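Progress report to Valldale, second period
Workneh preparation line, Plerkamwood site

Summary

The work in this period was mostly the powder scooping task. We planned to finish it in June, but it is now moved to August. The reason is that the old recordings from the spring could not be used for training after the jaw fingers were changed, and we had to start the counting again from zero. At the close of this period we have 1579 accepted recordings of the task. The target in the agreement is 2331.

What changed for the staff

Before the project, the people in the preparation room measured dry ingredients by hand for the full shift. Now a part of their paid hours goes to demonstration work with the hand-held grippers. In total 59 hours were moved in this way during the period, and the line manager at Workneh agreed to it in advance. The demonstrators receive the same hourly pay as on the line. Two of them asked for a higher rate, as the work needs more concentration. This question is still open and we would like to discuss it with Valldale before the next payment.

We also heard complaints about the wrists and the shoulders. A demonstrator holds one gripper in each hand, with the arms in front of the body, and after a long session this is tiring. We have shortened the sessions, and the break is now written in the shift plan. In the previous period it was left to each person to decide.

Several employees asked directly if the scooping jobs will disappear. We answered that no position is removed during the term of the grant. We could not give an answer for the time after it, and we think the company should speak to the staff about this before the autumn.

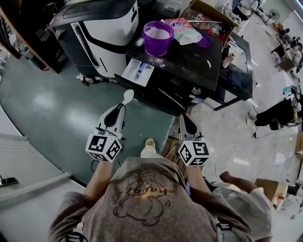
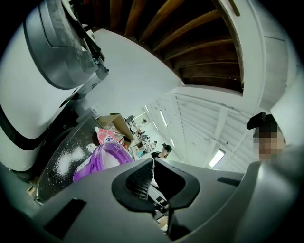

Demonstration work with the hand-held grippers at the powder table, Plerkamwood.

Problems

Spilled powder is the main cause of rejected recordings. In this period 49 were rejected for this reason. Cleaning the table between attempts takes time, and the demonstrators do it themselves. They proposed a deeper tray, which we ordered from Bullus, but the delivery is late.

Next period

We will continue with the scooping until the target is reached, and then start with the closing of bags. The training of two more demonstrators is planned. The budget for this is unchanged.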